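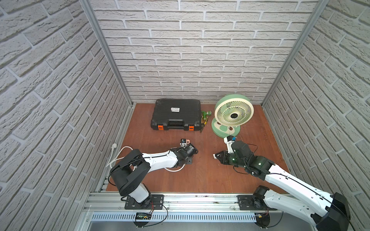 Nyanda, back wall: black toolbox, orange latches.

Ticket: Catalog import stops with error 502
Customer: Elidia Tool Library, Nyanda branch
Product: Pollora Catalog, hosted
Opened: 21/01/2020
Priority: Normal, raised to High
Status: Closed

Problem as reported
We are moving our lending catalog from a spreadsheet into Pollora. The file has 3,000 rows, one per item. The import page accepts the file and the progress bar starts, then after a while the page goes white and says "502 Bad Gateway." When we log back in, part of the catalog is there and the rest is missing. If we run it again we get duplicates of the part that worked. The branch is open to borrowers during the day and we can't have the desk looking at a half-filled catalog.

What the customer tried before writing in
Different browser. Different computer. Restarted the office router. Saved the file again as CSV. Deleted everything and started over. Same result each time, but the import does not always stop in the same place.

Support, first reply
Thanks for the report. Please send the CSV, and please do not run the import again until we have looked. Also tell us if you are connecting through a proxy or filter at the branch. A 502 means one server did not get a usable answer from another one, so it is usually not your browser or computer.

Customer
CSV attached. There is a Furudach box between us and the internet. It was put in by the company that set up the phones. We don't have the login for it.

Support
The file opens fine. Columns match the template. We found some curly quotes in the description field (drill bits and pipe sizes, where someone typed inches as a quote mark) but Pollora handles those. We imported the whole file into a test account from our office with no error. It took longer than we would like.

Can you run the import once from a connection that does not go through the Furudach box? A phone hotspot is fine. Empty the catalog first.

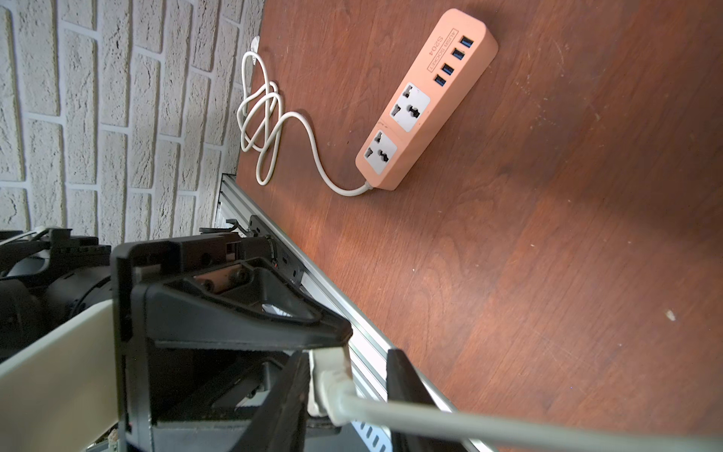 Power strip with two universal sockets and four USB ports.

Customer
Ran it on a hotspot after closing. It failed again with the same 502, this time further down the list. So I don't think it is the box. We lost the evening's loans when we emptied the catalog, and had to key them back in from the paper slips. Please warn people about that.

Support
You are right, and we should have said so. Emptying the catalog also removes open loans. We have asked for a warning to be added on that screen. Priority raised to High.

We checked the server side for the time of your last run. The import was still working when the front server gave up waiting for it. Our test account is on a newer server with a longer limit, which is why we did not see the error. Your account is on an older one. The import was then stopped when the connection dropped, and the rows already written were kept. That explains the partial catalog, and also the different stopping points, as the older server is slower when it is busy.

Workaround
1. Do not empty the catalog again.
2. Go to Import, Options, and set "Match on item code." This updates items already there and adds only the missing ones.
3. Split the file into 5 parts. Keep the header row at the top of each part.
4. Import one part, wait for the "Finished" message, then start the next.

Customer
Done. Parts one to four went through. Part five finished but listed 21 rows as skipped, "item code missing or repeated."

Support
Those rows are in the skip report under Import, History. Most are extension cords that share a code with another cord. The old spreadsheet allowed that and Pollora does not. Give each one its own code, save just those rows with the header, and import that file.

Customer
Fixed the codes and imported the small file. Nothing skipped. We compared the total with the spreadsheet and it matches. The labels for the cords had to be reprinted, which the desk was not happy about, but it needed doing.

One more question. Some descriptions show a question mark where the inch mark should be, only on printed labels. The screen is fine.

Support
That is a known fault in the label font. Use "in." in the description for now. We have opened a separate ticket for it and linked it to your account.

Your account is scheduled to move to the newer server in April. Until then, please keep using split files for large imports.

Resolution
Cause: front server time limit on the older host, import not resumed after the connection dropped.
Fix: split import with matching on item code, repeated codes corrected.
Follow-up: loan warning on the Empty Catalog screen, label font fault, server move.

Customer confirmed. Closed.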